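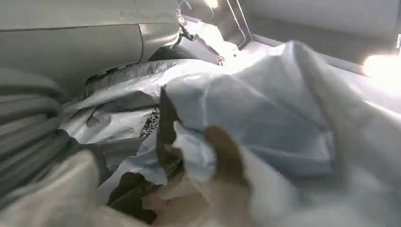
gristow_dan: anyone got the newer pads yet? we're still on the first set that came with the Fostonar hand and they slip on poly bags

Posted by mudflap84
Not yet. Kopecký quoted me 484 for the pair plus shipping. For rubber tips — no thanks.

Posted by benchrat
That's the price for both hands tho. I paid it in March, no regrets. Thin plastic is way better, cardboard about the same as before. 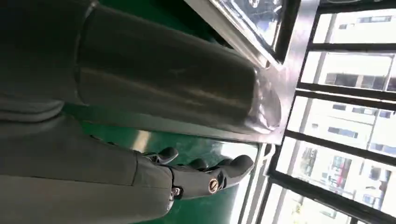 Fostonar hand, up close by the steel

mudflap84, the old tips were fine for boxes. Bags are a diffrent animal.

Posted by mudflap84
Disagree. Bags are a speed problem. Slow the close down and the stock tips hold ok. Did you even try that before buying?

Posted by benchrat
Yes. 2 weeks of it. Slower close, still dropped the light ones. Support at Sadis told me the same thing, change the tips.

Posted by mudflap84
Of course they did, they sell them.

Posted by benchrat
Fair. Anyway for gristow_dan, our job is parcels onto a scale, then off again. Two arms.
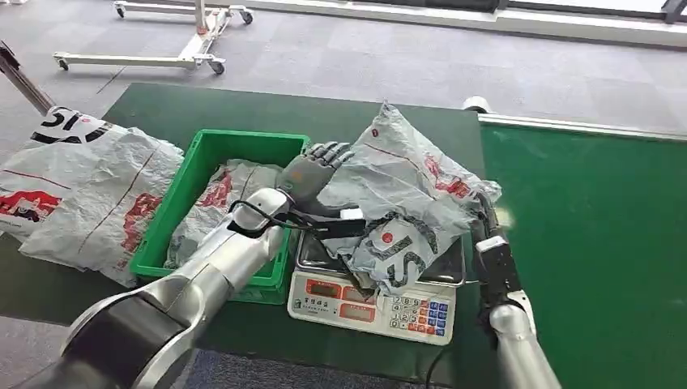 Weak spot is still the wrist cable. It wants more slack than the manual says, so leave a long loop and check it every shift. Also the calibration app logs you out mid run, super annoying. Would I buy the kit again? Yeah, prob. Not the service plan.

Posted by gristow_dan
ok thx, ordering one pair to start. does the plan at least cover cables

Posted by benchrat
Nope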